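Karent Office Furniture Handbook
Part 4: Setting up the lounge corner

Read all of it before you cut any straps. Tools are in the flat bag taped under the seat carton. Two people for steps 3 to 9.

4.1 Before you start

The Mundolora lounge chair ships in two cartons, seat and back. Desk chairs (Cluno) and desks (Gilbert) are covered in Parts 2 and 3, do those first. Lounge goes in last or you'll be dragging it around all afternoon.

Check the doorway. Boxed seat needs 80 cm clear. If you've got less, unbox in the hall and carry it in on its side, back not attached.

Sweep. Grit under the base scratches floors, painted ones most of all.

CAUTION: No box cutters on the inner bag. Tear it by hand. Cuts in the cover are not a warranty claim.

4.2 Unpacking

1. Stand the seat carton on its long edge, arrows up.
2. Cut the two outer straps. Leave the tape on the inner flaps for now.
3. Slide the seat out, one person on each side. Don't pull on the stitching.
4. Lay the carton flat, use it as a work mat. Seat goes on top, underside facing you.
5. Take the back out of the second carton the same way.
6. Find the hardware bag. Bolts, washers, hex key, felt pads. There's one spare washer in there on purpose.

Note: the back comes vacuum packed and looks thin and wrinkled. Let it sit out of the bag for an hour before fitting. Overnight is better if the delivery came in off a cold truck.

4.3 Fitting the back

7. Line up the steel tabs on the back with the slots behind the seat. Push down till both sides click. If only one clicks, lift off and go again, do not hammer it.
8. Start all 6 bolts by hand. Washer first, then bolt. Nothing tight yet.
9. Go round with the hex key, a half turn each, opposite sides. Then round again until snug.
10. Peel and stick the felt pads on the base. Press and hold each one.
11. Tip the chair upright. Sit in it. Rock a little side to side. Any creak, back to step 9.

CAUTION: Don't use a power driver. The threads strip easy and then you need a new base plate (part 370, ordered separately).

4.4 Where to put it

Big soft chair, so it needs space around it. It should be walked around without anybody squeezing. Leave a gap behind the back too, the padding spreads once it's been used a few weeks.

Keep it out of the run between desks. Desk chairs on wheels roll back further than you think, and the bases will mark the fabric low down where you don't notice untill it's grey.

A pink lounge chair with the fat quilted channels is fine in a room that is mostly white and black, with the desk and the wheeled chairs over in the corner by the brick. Gives people somewhere to look that isnt a desk. 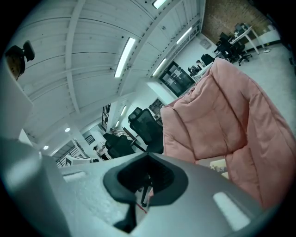

Can the chair stand right next to a radiator?
Keep it at least an arm's length away. Steady heat dries out the foam and the seams start to pull, and the color goes patchy on the side facing the heat.

Other things on placement:

Sun. Direct light from a south window fades the fabric, pale colors quickest. Turn the chair every month or so if you can't move it.

Lights. Strip lights overhead are ok for desks, harsh for reading in a low seat. Try the chair at the time of day people will use it, say 4 pm, before you settle on a spot.

Cables. Nothing under the base. Not even flat ones.

4.5 First weeks

Cover feels tight at first. Loosens up. Plump the channels by hand, bottom to top, once a week.

Retighten the bolts after around 101 hours of use, or just do it at the end of the first month. Put it in for June if you installed in May.

Look underneath when you vacuum. Small stuff rolls in there and gets pressed into the felt pads, and then you have a scratch.

4.6 Cleaning

Vacuum with the soft brush, following the stitch lines.
Spills: blot, don't rub. Cold water, white cloth.
Coffee: blot, then a drop of dish soap in water, blot again.
No bleach, no steam.
Dry on its own, away from heaters.

4.7 Missing parts

Write down the code on the seat carton label before you throw the carton out. Send it with a photo of the hardware bag to the parts desk, attention Thibault Maillard. Bolts and pads go out free in the first year. Covers are special order, allow a few weeks.

Next: Part 5, Side tables and lamps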